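Small cushions and the gray armchair: tips for keeping both in good shape

Posted by Yulan Fang, 2020-03-07

After my page about curtains, several readers wrote to me with questions about armchairs and small cushions, especially the ones with ruffles. I collected my answers here. I am not a professional upholsterer. I have only cleaned, sewn and repaired many things in my own home, and some of these things I first did wrong.

What to look for before you start

Look for the care label. On an armchair it is often under the seat cushion, or stapled to the fabric on the underside. On a small cushion it is inside the cover, near the zipper. If there is a W, you can use water. If there is an S, you must use only solvent cleaner, and water will leave a ring. WS means both are allowed. X means vacuum only, and please believe it. I did not believe it once, with a footstool from a shop in Umgate, and the ring is still there.

If the label is gone, test on the back of the chair, low down. Put a little water on a white cloth, press for one minute, and let it dry until the next day. Look at the place in daylight.

Heathered gray fabric

Many people choose this fabric because it hides dust. It does hide dust very well, and so the dust stays longer. Vacuum it every second week with the soft brush. Go in one direction first and then across. The texture holds crumbs, and one direction leaves half of them inside.

For pet hair, put on a rubber dish glove, make it a little damp, and pull your hand toward you. The hair comes together in a roll and you can pick it up. I prefer this to the sticky rollers, which on my chair left a feeling like old tape.

Do not rub a stain on textured fabric. Press it. When you rub, the small fibers stand up and that place looks lighter forever, even when the stain is gone. For tea or coffee I mix one teaspoon of dish soap in 235 ml of lukewarm water (this is one cup). Use the foam more than the water. After that, press with a cloth with clean water only, then with a dry towel.

Chairs with a round back

A curved back that continues into the arms has one difficult place, the deep line where the seat meets the back. In a straight sofa you can open this line with your hand. In a round chair it is tighter, and the vacuum nozzle does not want to turn.

What I do:
Use the thin nozzle and start in the middle of the back.
Go from the middle to the end of one arm, then return to the middle and do the other side.
For what remains, wrap a thin cloth around a wooden spoon handle and draw it along the line.
Check for coins and hairpins first. A hairpin can make a hole in the vacuum bag.

If the seat cushion is loose, turn it each time you vacuum. Some round chairs have a seat that fits only one way, with the front edge shaped. In this case you can still turn it upside down if both sides have the same fabric. If not, take it out and beat it with your flat hand on all sides. The filling moves to the front when people sit down heavily, and you should push it back.

Washing a cushion with a ruffle

The ruffle is the part that suffers. It collects dust in the folds, it becomes flat on one side, and after a bad wash it looks like a lettuce from last week.

Before washing, shake the cushion outdoors and brush the folds with a dry, clean toothbrush. Sometimes this is enough and you do not need to wash anything.

If the cover comes off, close the zipper, turn the cover inside out and put it in a mesh bag. Wash cold on the delicate program. Use half of the detergent you would normally use, because soap stays in the gathers and later they turn yellow. Give it a second rinse. No fabric softener, it makes a cotton ruffle hang down.

If the cover does not come off, wash by hand in a basin only if the filling is polyester. Push the cushion under the water and let it come up, many times. Do not twist it. Roll it in a towel and stand on the towel with bare feet. Then dry it flat on a rack and turn it every few hours. My last one needed nearly 9 hours outdoors on a windy day in May, and indoors you should expect the next day or later.

Feather filling I do not wash at home anymore.

Keeping white things white

For white cotton covers, I soak them for one hour in warm water with a spoon of oxygen bleach, before the normal wash. Chlorine bleach is too strong for sewing thread and for elastic, and on polyester it can give a yellow tone. I have used the Ravico powder and also the cheapest one from the supermarket, and my eyes see no difference.

Dry white covers outside if you can. The sun helps with pale stains. For gray upholstery it is the opposite, and here I come to the next point.

Sun on the chair

When a chair stands near a big window, the sun comes each day to the same arm. After two summers the one arm is lighter. You notice it only when you move the chair, and then you cannot stop noticing it.

Turn the chair a little every month, or move it a hand's width away from the place where the sun falls. A thin curtain in the strongest hours also helps. Small cushions you can simply change from one side to the other.

Ironing the ruffle

Iron when it is still a little damp. For cotton use the cotton setting, for mixed fabric a lower one. Begin at the outer edge of the ruffle and push the point of the iron in toward the seam, then lift. Do not slide along the seam, it will press the gathers flat. Between lifts, pull the edge lightly with the other hand.

If you have no patience for it (I understand), hang the cover in the bathroom during a hot shower and form the folds with your fingers. It is not perfect but it is good enough for a living room.

Chair on a tile floor

Tiles are easy to clean but a chair slides on them, and small grains of sand under the legs make scratches. Put felt pads under the legs. The nail-in type stays longer than the glued type. If the chair slides too much with felt, use rubber pads instead, but check the color first. Black rubber marked my light tiles.

Lift the chair when you move it. If it is too heavy, tip it and put a folded towel under the legs on each side, then pull slowly. Clean the grout under the chair when it is away. Baking soda with a little water and an old toothbrush is enough.

How to place a small cushion

A large cushion goes at the back of the chair. A small one gets lost there, especially in a round chair, where it falls to the side. I put it against the middle of the back, with the ruffle open all around, and I pull the corners a little forward. Before somebody sits, it will have to move anyway, so do not spend too much time on it.

If it always slips down to the front, try a filling that is heavier, or sew a small piece of non-slip mat to the back side. My neighbor Luo uses two safety pins. I would not do this on a chair where children climb.

When the filling is tired

Press the middle with your fist and count slowly to five. If the hollow stays, the filling is tired. Open one seam, pull the filling out, separate the lumps with your fingers and put it back with one or two handfuls of new. For a small cushion 100 grams of new polyester filling is usually more than enough. Fill the corners first. Close the seam with a ladder stitch, in thread of the same color.

Next time I will write about lampshades.
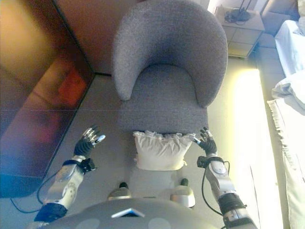 Small white cushion with ruffled trim on a gray armchair.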